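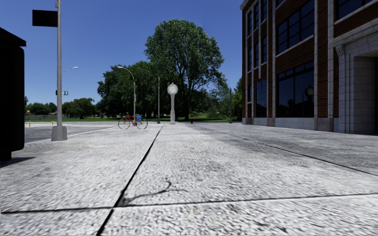
How to Plan a Walking Route You Will Want to Repeat

When I moved to Brammont I walked the same dull loop for most of a year, out to the main road and back, and I couldn't understand why I kept finding excuses to stay home. Then my neighbor Leif Stougaard sat me down with a pencil and a street map, and we drew a better one in an afternoon. I have made 17 routes since then, for myself and for friends, and what follows is more or less how I go about it. Take what suits you!

Step 1. Find out how long your steps are

Walk a distance you already know (a school track is perfect) at your everyday pace and count your steps. Do it twice if you lose count, as I always do. Mine came to 1,332 steps for a little over half a mile, and now I can tell how far I've gone without looking at anything.

Step 2. Decide on minutes first, miles second

Most of us have a gap in the day and want to fill it. Mine is 7:15 in the morning, before the phone gets going. If you have 40 minutes, plan for 35, and leave the rest for tying shoes and for talking to people's dogs.

Step 3. Draw a loop with a shortcut in it

An out-and-back walk is fine, but a loop feels shorter. Put one shortcut somewhere past the halfway point, so that on a tired day you can cut across and still be glad you went. On my Orkell loop the shortcut is a footpath behind the library, and I use it more than I'd like to admit.

Step 4. Walk it once slowly and take notes
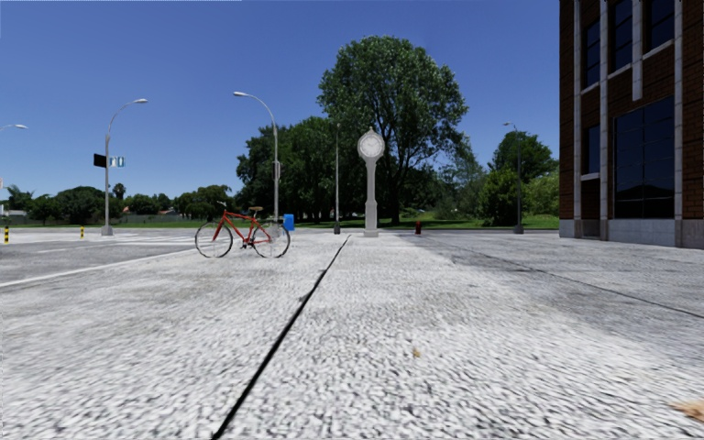

Photo: Purnamwood Walking Pages

Carry a small card and write down where the ground is rough, where you had to wait to cross, and where there is shade. Shade moves, of course, so go at the hour you plan to walk. A route I loved in January was nearly too bright to bear by summer, and I ended up turning the whole thing around so the sun was behind me on the long stretch.

If you share the pavement with bicycles, keep to one side and hold your line. Riders can work around a steady walker very easily — it's the sudden zigzag that worries them.

Step 5. Mark two places to sit and one way home

A bench, a low wall, a bakery with chairs, all of these count. 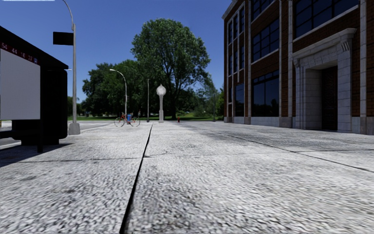 I also like to know where a bus could pick me up if my knee complains, and I write the stop on the back of the card with a spare fare tucked behind it. On the Kirkegaard route I've needed it just once, in a downpour.

Step 6. Give it two weeks

Walk the new route for 14 days before you change anything. The first few outings feel strange whatever you do, and then you begin to know the gardens and the cats. After that, move one corner at a time and see how you like it.

Purnamwood Walking Pages | Contact | Copyright Purnamwood | Back to top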